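¿Cómo quitar cercos blancos de una mesa de madera sin lijarla entera?

Foro de ayuda Flurngate > Casa y muebles > Madera
Publicado el 1 de junio de 2023

mesa_coja

Buenas. Tengo una mesa rectangular de madera que uso para comer y para trabajar. La compré de segunda mano y el vendedor no sabía qué acabado llevaba. En la parte de abajo hay una etiqueta de papel medio arrancada en la que solo se lee "Modell", así que no me sirve de mucho.

El problema son los cercos. Hay varios blancos, de tazas calientes, y uno oscuro más pequeño, de una maceta que estuvo en el mismo sitio desde agosto. Los blancos se ven sobre todo con la luz de lado. El oscuro se ve siempre.

Lo que he probado hasta ahora:

Paño húmedo con jabón neutro. Nada.
Mayonesa, dejada una noche entera. El cerco más reciente se aclaró un poco, los demás siguen igual.
Pasta de dientes. Me dejó una zona más mate que el resto y ahora se nota eso además del cerco.

En la tienda me ofrecieron decapar y barnizar de nuevo por 249 euros, recogida incluida. La mesa me costó 40, o sea que no me sale a cuenta. Tampoco tengo lijadora, aunque me podrían prestar una.

Quisiera saber si se puede arreglar por zonas, qué producto usar y en qué orden. Y si el cerco oscuro tiene solución o me olvido de él. 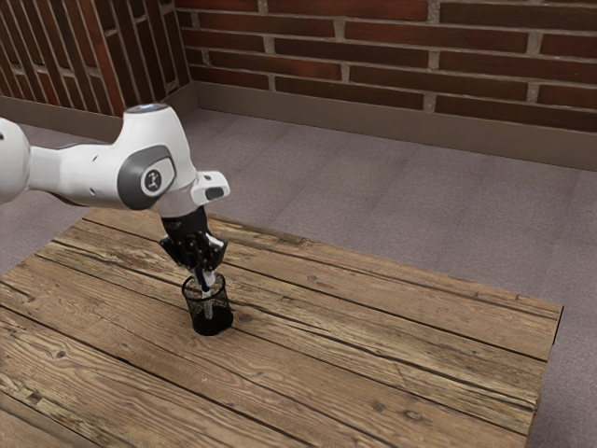 La mesa está en un piso sin terraza, de modo que cualquier cosa que huela mucho o levante polvo es complicada. Puedo dejar las ventanas abiertas y no usarla durante unos días, pero poco más. Gracias.

barniz_y_paciencia

Lo primero es averiguar el acabado. Sin eso vas a ciegas, y lo que arregla una cera puede estropear una goma laca.

Busca un punto que no se vea, por ejemplo la cara interior de una pata. Moja un bastoncillo en alcohol y déjalo apoyado un minuto. Si la superficie se pone pegajosa, es goma laca. Si no pasa nada, prueba en otro punto con aguarrás: si el bastoncillo sale amarillento y la zona pierde brillo, hay cera. Si tampoco pasa nada, lo más probable es que sea un barniz de poliuretano o parecido. Para distinguir un aceite, pon una gota de agua y espera. En una madera aceitada hace tiempo, la gota acaba entrando y oscurece un poco la zona.

Los cercos blancos son humedad atrapada en el acabado, no en la madera. Por eso suelen tener arreglo sin lijar. Yo lo haría así:

Quita primero los restos de mayonesa y de pasta con un paño apenas humedecido y jabón neutro. Seca bien y espera un día.

Pon un paño de algodón doblado, limpio y seco, encima del cerco. Pasa la plancha sin vapor, a la temperatura más baja, unos segundos. Levanta y mira. Repite las veces que haga falta, siempre pocos segundos. Si el acabado es goma laca o cera no hagas esto, que se reblandece y se queda marcado el tejido.

Si con la plancha no se va del todo, frota con lana de acero 0000 y un poco de aceite mineral, en el sentido de la veta y casi sin apretar. Retira el aceite con un paño seco.

La zona mate de la pasta de dientes es otra cosa. La pasta es abrasiva y ha rayado el brillo. Ahí tienes dos opciones – subir el brillo de esa zona con un pulimento fino, o bajar el de todo el tablero con la lana de acero para que quede igualado. La segunda es más trabajo pero se nota menos.

El cerco oscuro sí está en la madera. El agua ha atravesado el acabado y ha reaccionado con los taninos o con algo de hierro. Eso se trata con ácido oxálico, y para que el ácido llegue hay que quitar antes el acabado en esa zona. Guantes, gafas, ventilación y aclarar bien después. Si lijas algún resto cuando esté seco, mascarilla. En un piso se puede hacer porque no huele apenas, pero no es para hacerlo con prisa ni con niños o animales cerca.

Si es un tablero chapado ten cuidado con el lijado. La chapa es muy fina y con una lijadora prestada te la comes en un momento. Mira el canto: si la veta de arriba no continúa por el lado, es chapa.

pepita_gris

A mí me funcionó el secador de pelo, a media potencia y moviéndolo. Eran cercos de 7 días como mucho, los antiguos no sé.

Luego le pasé cera Eria incolora y quedó bien. Posavasos y ya está.

tallerdelsotano

De acuerdo con casi todo lo que dice barniz_y_paciencia, pero en la lana de acero voy con más cuidado. Si la madera es roble y quedan fibras metálicas en el poro, con la primera humedad aparecen puntos negros. Uso estropajo blanco de fibra sintética, que no suelta hierro. Tarda más.

Sobre el secador: puede valer en un cerco reciente. En uno viejo no cuentes con ello, y si acercas mucho el aire puedes levantar el barniz.

Para el cerco oscuro, antes de meterte con ácido, piensa si te compensa. Te va a quedar un parche más claro que habrá que teñir y barnizar, y acertar con el tono en un solo punto es difícil. En una mesa que tengo en casa lo dejé como estaba y puse un camino de mesa encima. Lleva así años.

Si al final decides rehacer el tablero completo, a mano se puede. Empieza con grano 120, sigue con 180 y termina con 200 y pico, siempre a favor de la veta, aspirando entre pasadas. Un barniz al agua huele poco y se seca rápido. Dale manos finas y deja secar lo que diga el bote. El Choo satinado que tenía por el taller me duró para un tablero de ese tipo y sobró, pero cualquiera para suelos te sirve y aguanta mejor el calor que los de muebles.

No pongas nada caliente encima durante las primeras semanas, aunque al tacto parezca seco.

mesa_coja

Gracias a todos. Hice la prueba del alcohol y la del aguarrás por dentro de una pata y no pasó nada en ninguna de las dos, así que entiendo que es barniz. El canto sí continúa la veta, parece maciza.

Empiezo por la plancha con el cerco más pequeño. Del oscuro ya veré, de momento le pongo un mantel.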